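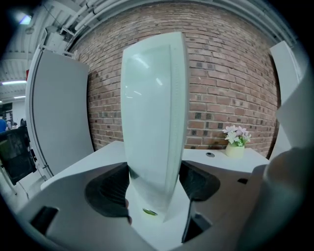
Visitor Flow on the Bodin Heritage Walk: Shuttle Timing and Group Size
Project report, second-year module in Tourism Operations
Odette Aubert and Armelle Fleury
11 April 2022

1. Background

The Bodin Heritage Walk is a guided route between the lower harbor and the old customs house. Tickets are sold by Cerkell, the tour operator, and guests reach the starting point by shuttle from the Stilter parking lot. The operator had received complaints of long waits at the second stop, the rope works, where the indoor part of the tour begins. The project was to find where the delay arises and to propose a timetable that removes it with the present number of guides.

2. Data

Cerkell supplied booking records exported from Hireo, its reservation system. The export held 2,114 bookings. Records without a departure time and duplicate entries from changed bookings were removed. A further group was left out because the tour had been moved to another day for weather, leaving 804 bookings for analysis. Arrival times at each stop were taken from the guides' log sheets. Log sheets are filled in by hand and several were hard to read at the customs house stop, so that stop is treated separately in section 4.

3. Method

Each departure was matched to the shuttle that carried its guests. The gap between shuttle arrival and tour start was calculated, then compared with the wait at the rope works. The route is 900 meters long and walking time was taken from the logs, with no correction for group size. Private school groups were kept in the data set – they use the same indoor rooms and affect the waits of other guests.

4. Results

Waits at the rope works were longest when two shuttles unloaded close together. The first group left late, the second left on time, and both reached the door before the previous group was out. Large groups with a single shuttle showed little extra waiting. The customs house figures point the same way but are incomplete.

5. Proposed timetable

Shuttles should leave Stilter at even intervals, with a fixed tour start after each one. Late guests would join the next tour. Cerkell has agreed to try this in May on weekday departures only. Weekend departures have a different shuttle contract and were outside the project.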